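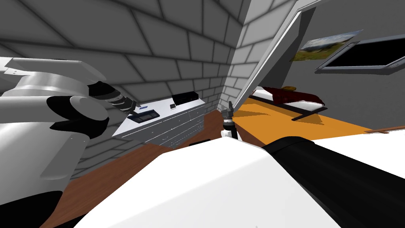
*Fig. 2. Kitchen set, counter and black tray (render).*

## Setting up the Nestura queue display

The Nestura display shows guests the posted wait for one attraction. Mount the bracket before you start. Bracket fitting is covered in the section before this one.

**You will need:** the display, the power lead, the Skistent base unit for your ride, and the operator key.

1. Switch the base unit off at the key and remove the key.
2. Feed the power lead through the bottom of the post. Leave enough slack to open the rear door fully.
3. Plug the lead into the left socket on the display. The right socket is for service use only.
4. Close the rear door and turn both latches until they click.
5. Put the key back in the base unit and turn it to SETUP. The display shows four dashes.
6. Enter the ride number. For the Prikport dark ride this is 661.
7. Set the hourly capacity. Use the figure on your ride's daily sheet. The factory setting is 400 guests per hour and is too low for most boat rides.
8. Set the rounding step to 10 minutes, or 5 if your park posts shorter steps.
9. Turn the key to RUN. The posted wait appears when the first entrance count comes in.

> **Caution:** Do not open the rear door while the key is in RUN. The panel behind it is live.

**Note:** If the four dashes stay on after you turn to RUN, the display has no link to the base unit. Turn the key back to SETUP, check the plug, and repeat step 9.

### Closing and delays

Press HOLD once for a short delay. The last wait stays up and the amber light comes on. Press HOLD twice to show CLOSED.

HOLD does not stop the ride or the entrance counter. Follow your ride's own stop procedure first.

To reopen, press HOLD and keep it down for 2 seconds. Check the posted wait against the line before you let guests in, and correct it with the arrow keys if needed.

Capacity changes go through Vlasta Nikolaidis in park operations. For spare keys and latches, contact Damir Kadrić at Koutsoukos.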